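Catalog > Stage and Spoken Word > Portable Sound > Skorent Reading Set

Skorent Reading Set for Open Mics and Small Stages

August. By the Adthorpe Catalog Desk
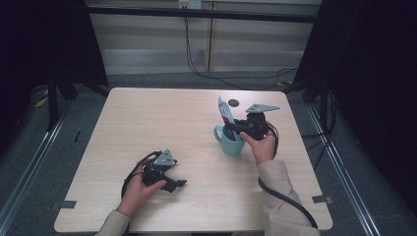

Will the set carry a single unaccompanied voice to the back of a full room?

It is rated for rooms seating up to 130 listeners, provided the speaker is raised above head height and the microphone is kept within a hand's width of the reader's mouth.

The Skorent Reading Set is supplied to colleges, libraries and arts centers that hold poetry readings, story evenings and open mics. It comprises one powered speaker, one handheld microphone, a straight stand with a round base, a clip-on reading light and a padded carrying bag. Music stands are sold separately under catalog number 261.

The speaker has two inputs, each with its own volume control. The second input may be used for a guitar or for a host's microphone. A low-cut switch on the rear panel reduces the thump of handling and the popping of hard consonants, and should be left on for spoken word. The battery gives nearly 3 hours of use at moderate volume. The set may also be run from a wall outlet while charging.

The stand adjusts by means of a single collar at mid-height. Groups whose readers change often may prefer the Wojcik stand, which adjusts with one hand and fits the same clip.

Institutions may borrow a set for one evening before purchase. Loans are arranged through the Fekidville showroom and must be returned by noon on the following day. The microphone is covered for 1000 hours of use, and the speaker for two years. Foam windscreens are not covered. Replacement windscreens are available in black and red.

Orders from student organizations require the signature of a faculty or staff adviser.

Comments

slamnight_host
We used ours all spring in a writing center with a low ceiling. Clear sound, no feedback once we moved the speaker in front of the readers. The reading light is a bit harsh.

B. in the back row
Does the clip fit thicker wireless mics? Ours slides out.

tworhymes
It does not hold ours. We bought the wide clip separately. Wish the bag had a pocket for it.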